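Ticket 1462: left gripper drops out of the recording
Project: Skusa (student manipulation project)
Opened: June 25, 2018
Status: open, kind of

Hi all, me again! Logging this properly because I've explained it in the hallway too many times now. We're trying to record demos for the brush-and-cup task with the two hand-held grippers, and the left one keeps vanishing from the saved files. The right one is fine. Of course it is, I spent a whole evening on the left.

Setup is the same as in the Cukovura notes: small table, white cover on top, and the duck stacking cup in the middle, stacked up with the beak on the left so everybody's runs start the same way.

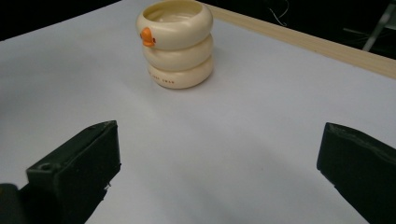

Things I tried first: restarted the Ement recorder (no change), swapped the left and right ports (the dropout stayed with the left gripper, so it's not the port), and wiped the settings and started over. That last one cost me my saved camera offsets, so please back yours up before you try it. I also ran 2 sessions without touching the cup at all, just opening and closing the fingers over the table. Left still dropped out in both.

Then I looked at the log and found error 824 every single time, right when I lift my left hand. So now I'm thinking cable! It runs down past my hand and I'm pretty sure I tug on it when I reach.
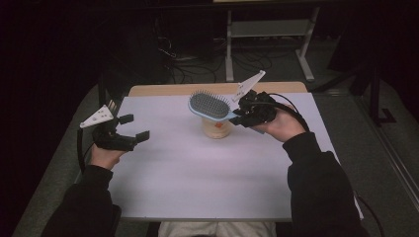
Update: I taped the cable down with some slack and did 3 full runs, brush in the right gripper, left one open and waiting. Two were clean. The third dropped for a moment near the end and came back on its own, which it never did before, so I'll take that as progress (small, but still!).

Still to do: borrow the spare cable from the Agyeman kit and try the whole thing again. If 824 shows up with that one too, then it's probably the connector and I'll need somebody who can solder better than I can. Please don't close this yet, and if you use the left gripper before I get back to it, leave the tape on.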